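Finish for a kitchen table that sees daily use: hardwax oil or waterborne poly?

ctierney
Joined: March
Posts: 3

Refinishing a table for my sister's place in Saltivcombe. The old finish is stripped and I have sanded to 120. It will be wiped down several times a day. I am choosing between a hardwax oil and a waterborne polyurethane. I want to keep the color as light as possible. The wood yellowed badly under the previous coating, which I believe was an oil-based varnish. No stain. Any views on durability against repairability?

Clodagh Tierney

grainline75
Senior Member

Waterborne poly. Sand to 180, no further, or you lose adhesion. Raise the grain with a damp rag, let it dry overnight, knock it back by hand with 220. Then 3 coats, thin, scuffing between each. It stays close to clear. Any oil will warm the color to some degree, including the ones sold as "natural."

bench_hook
Member

Disagree for a kitchen. Poly resists water better when it is new. Once the film is scratched through, water gets under it and you have a gray patch that can't be spot-fixed. You end up stripping the whole top. With hardwax oil you abrade the worn area, rub in a little more, buff, and move on. I maintain the tables at a cafe in Okinness and they get one refresh coat a year.

grainline75
Senior Member

A cafe has someone paid to do the refresh coat. Most homes do not. I have a waterborne top that has had no maintenance in years and it still beads water.

bench_hook wrote:
> Once the film is scratched through, water gets under it

Only if the film is too thin or was put on over wax. Full film build and proper cure time deal with that.

shayes
Member

Both products work. The usual failure is putting the table back in service too early. Dry to the touch and cured are separate things. Check the data sheet for the full cure time and keep hot pans and wet cloths off until then. Cold rooms take longer.

On color: some hardwax oils are sold with a small amount of white pigment to offset the yellowing. Wornance makes one. It does what it claims on pale wood, but it collects in open pores, so work it in and wipe off all the excess. Test on the underside first.

Siobhán Hayes

ctierney
Joined: March
Posts: 3

Thanks. The underside test is a good idea. Is sheen a factor in how scratches show? I was leaning toward satin.

bench_hook
Member

Yes. Gloss shows everything. Satin hides light scratches but burnishes shiny where people rest their arms. Matte burnishes faster. For a look at the kind of tone I mean, pale and with the grain still reading clearly: 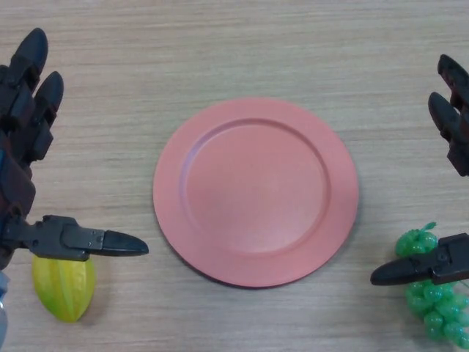

Light top, pink plate

grainline75
Senior Member

That tone is possible with waterborne too. Photos are not much use for judging color in any case. White balance can shift a pale wood from cream to orange. Make sample boards.

shayes
Member

Agree on sample boards. Cut them from the same species, sand them exactly as you sanded the top, and look at them in the room where the table will stand. Put a ring test on each one as well: wet glass, left overnight, after full cure.

old_marking_gauge
Member

Nobody has mentioned the ends. Seal the end grain with an extra coat whichever product you use. I have a Ní Chonaill drop-leaf in the shop now, 40 inches wide with the leaves up, and the finish failed at the end grain first. The face is still sound.

ctierney
Joined: March
Posts: 3

I'll make boards with the pigmented oil, the plain oil and a satin waterborne, and do the ring test on each. Sanding to 180 in the meantime. Will post results once they have cured.

grainline75
Senior Member

Vacuum the boards between grits. A tack cloth with wax in it will cause fisheyes in the waterborne.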